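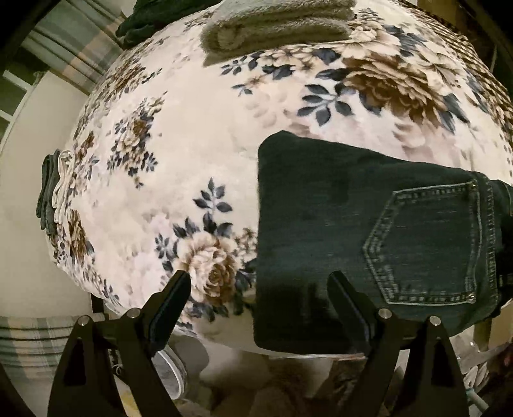 Folded dark green jeans on a floral blanket.

Hundari is a cooperative puzzle video game developed by Andness, a small studio in Hobart, and published by Fehr for PC, Mac and mobile. Players run a crowded share house in the rainy harbour town of Arnus, sorting, folding and storing the belongings of an ever-changing line-up of lodgers. It was released on 18 Mar 2026 after a long open beta.

Gameplay

Each level opens on a bedroom in wonderful disarray. Clothing, books and kitchenware occupy a grid, and every item can be turned, stacked or folded to change its shape. Trousers are a favourite with experienced players, as they fold down into three different sizes and can bridge the gap between two shelves! The game has 213 levels spread over 14 houses, plus a daily room shared by everyone on the same server.

Up to three people can play together, online or on one screen. Lodgers colour the puzzles with their own habits: one refuses to have shoes near a window, another wants every drawer organised by season.

Development

Lead designer Rocío Cisternas built the first prototype as a card game, and its hand limit survives as the laundry basket. Composer Stamatia Stamatopoulos wrote the lively score for clarinet and toy piano, with a layer of music that joins in as each shelf fills.

Updates

A free update planned for April adds a level editor and colour-blind patterns for all fabrics. Beta saves carry over to the full game, including any unlocked wallpaper.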